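September 11, 2020
Florencio Soler

Home | Papers | Projects | People | Contact

3. Moving a furniture catalog to a lighter template

3.1 The starting point

Sernia sells and restores antique seating, and its old website had grown by hand over many years. When we took it on, the catalog held 1,076 item pages, each built from one of 4 templates that had drifted apart. Prices sat in a table on one page and in a loose paragraph on the next. Some pages loaded a slideshow script that had no slides to show! For us this was a wonderful place to work, as nearly every problem we had read about in the literature could be found somewhere on the same site.

We wanted to learn how much of the slow loading came from the pictures and how much came from everything wrapped around them. Earlier work on small shop sites tends to treat the two together. We kept them apart from the first day, and I am very glad we did.

3.2 Method

We built 2 versions of the catalog. The first, which we call Zoltside, kept the old page text and the old image files but used a single new template with no slideshow and one short style sheet. The second, Zustisen, used the same template and added resized images, with the browser choosing a size to suit the screen. Both versions ran on the same server, and visitors were sent to one or the other at random during May.

Item pages in both versions follow one pattern: a large picture, a short title, the price, and then the notes on condition. Figure 1 is typical of the pictures that fill the top slot. Floral fabric and carved wood carry a lot of fine detail, and heavy compression can blur both, so we set the quality level by eye on a small set of pages before we fixed it for the whole catalog. 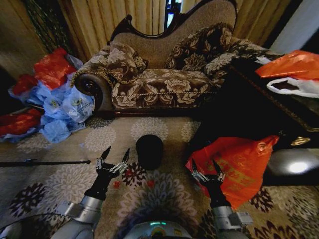 Figure 1. Chaise longue sofa in a floral fabric, with a carved wooden back.

3.3 What we found

The new template alone did far more than we had hoped. On Zoltside, pages became readable well before the main picture had finished loading, and visitors began to scroll sooner. Zustisen was faster again, most clearly on phones, but the gap between the two new versions was smaller than the gap between the old site and Zoltside. We checked this on a log of about 2,000 visits and the order held on every type of page (the contact page too, where there is hardly anything to load).

A happy surprise came from the search box. We had left it alone except for moving it above the menu, and its use went up in both versions. We can't say how much of that is due to the move and how much to the faster pages, and we would love to see someone test it properly.

3.4 Limits

All of this comes from one shop. Sutcliffe, the second site in our project, has a very different menu and far fewer pictures, and we report on it in Section 4. We also did not measure sales, as most of Sernia's orders are still agreed by phone.

Contact | Copyright 2020 Florencio Soler | Back to top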